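Dunurura felted strawberry kit, reviewed after four evenings of stabbing wool

I bought this one for myself and I'm not sorry! The Dunurura kit had been sitting in my cart since summer (I'm terrible about that), and when the craft shop near my sister's finally had it on the shelf for 14 dollars, that was it.

First, what you get. A bag of red wool, a smaller bag of green, four needles, a square of foam to work on, and a folded sheet of instructions. The sheet says it makes a whole bowlful of berries. Mine didn't, but I pack my wool tight and I used up a lot of red on a first attempt that looked more like a kidney bean.

The red is lovely. Really bright, the kind of red you want for October when everything outside is going brown. The green is duller than it looks on the package, more of a moss color, and I was disappointed for an evening and then decided I liked it better. A sharp green would have made them look like candy.

Needles: two are fine, two are useless. I broke one of the skinny ones on the second night, and the other bends if you look at it wrong. If you already own decent needles, use those. The foam square held up okay, although it was shedding crumbs by the end and I had to pick them out of the wool with tweezers.

Now the instructions. Steps one through five are great, with clear drawings and good advice about rolling the wool firmly before you start poking. Then step six just says "add the leaves" and shows a finished strawberry. Thanks a lot! I ended up laying a flat wisp of green over the wide end and working in from the outside, going slowly, and it came out as more of a little cap than separate leaves. Vilja Karppinen, who talked me into felting in the first place, does five tiny points on hers and they're gorgeous, but she also has patience.

They don't come out smooth, so if you want smooth, buy something else. The surface stays kind of grainy and lumpy and no two are the same shape - I think that's the charm of little berries like this.
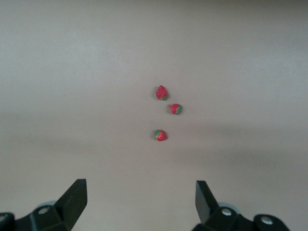 Oona Laaksonen wrote in to say she wets her fingers with soapy water and rolls each berry for a minute at the end, which tightens up the fuzz, and that she skips the kit's green completely and buys a darker one by the ounce. I haven't tried the soap thing yet but I'm going to.

Would I buy it again? For the wool, yes. I'd pay a couple of dollars less for a version with no needles in it, if Dunurura ever makes one. There's a lemon kit too, and it's in my cart now.

Four stars, and one star off for step six.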